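Can a machine put away your dishes yet? What I learned for the kitchen

4 Jan 2024

Every winter the same question comes to this page from readers: should I wait with buying a new dish rack, because soon a robot will do all this? I will try to answer it with care, and I will also give some tips which are useful today, with your own two hands.

First, the machines we already have. The dishwasher is a very good machine for washing, and I have nothing against it. But it does not carry the plates from the dinner table, and it does not bring them to the cupboard after. These two jobs, the carrying and the sorting, are still ours. When I measured my own evening work in February, washing was the smallest part of it. The rest was picking up, turning over, stacking, and looking for the place where each thing lives.

Sowmya Amin wrote to me that her floor robot cleans the whole apartment while she is at work, so why should plates be so difficult? I think the floor is an easy customer. It is flat, and if the robot bumps into a chair leg, the chair leg does not break. A plate wants to be held on the rim, with enough force so it does not slip and with not so much that it chips. A bowl in a stack wants to come off alone, without its brother stuck under it. Chopsticks roll. We do these things without thinking, and for this reason it is hard for us to explain them to a machine.

One way to teach it is that a person does the chore with grippers in place of fingers, and the machine learns from the movements. I find this a sensible way, and it also shows very well where the difficulties are.

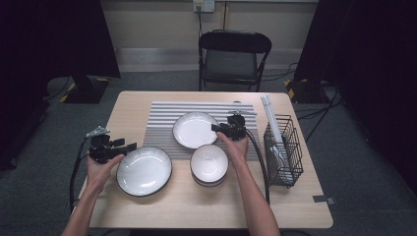
Geetha Salian

Plates with a dark rim on a striped mat, bowls one in another, long white sticks standing in a wire basket: it is a small job, and in my house a child would be asked to do it. Try it once with two kitchen tongs, one in each hand, and you will have much more respect. I did try. The plates were possible if I took them from the side. With the bowls I lost my patience, as the upper one always wanted to take the lower one with it.

From this trial I changed some habits in my kitchen, and I pass them to you. What is easy for tongs is also easy for tired hands, for wet hands, and for hands with arthritis.

Put a ribbed mat under the plates. On a smooth counter a plate lies flat and you must scratch with your nail to lift it. On ribs there is a little gap for the fingertip, and the water goes away also. Wash the mat every week, or it will smell.

Do not stack bowls while they are wet. They stick together, and then you pull hard, and one flies. Let them drain upside down first, leaning a little. If two bowls are already stuck, put cold water in the inner one and stand the outer one in warm water, and wait. Do not use hot water, it can crack the glaze.

Keep chopsticks and long spoons in an open basket, standing up, with the wet end to the top. Wire is better than a closed cup, where the water collects at the bottom. Do not fill it until it is tight. You should be able to take one stick without moving the others.

Leave a free place on the table before you begin. My mother-in-law always cleared one corner first and I thought it was a waste of time. Now I do the same. With no free corner you are only moving plates around other plates.

Keep one sort of plate for daily use. When all have the same size, they go in one pile and there is no thinking. A reader, Fulgencio Bañuelos, gave away his mixed plates and he writes that he does not miss them.

So, to the question. For the shop floor I would say partly yes. A machine which sees the same box in the same place the whole day can move it well. For the kitchen at home I would say no, or not one that I would trust with my good bowls. In my kitchen nothing stands two evenings in the same place, and there is a cat.

Please do not wait with the dish rack. Buy one that fits your sink, and measure with the faucet turned to both sides before you go to the shop.

Next time: how to remove tea stains from cups without bleach. If you have a method from your family, send it to me before the end of February.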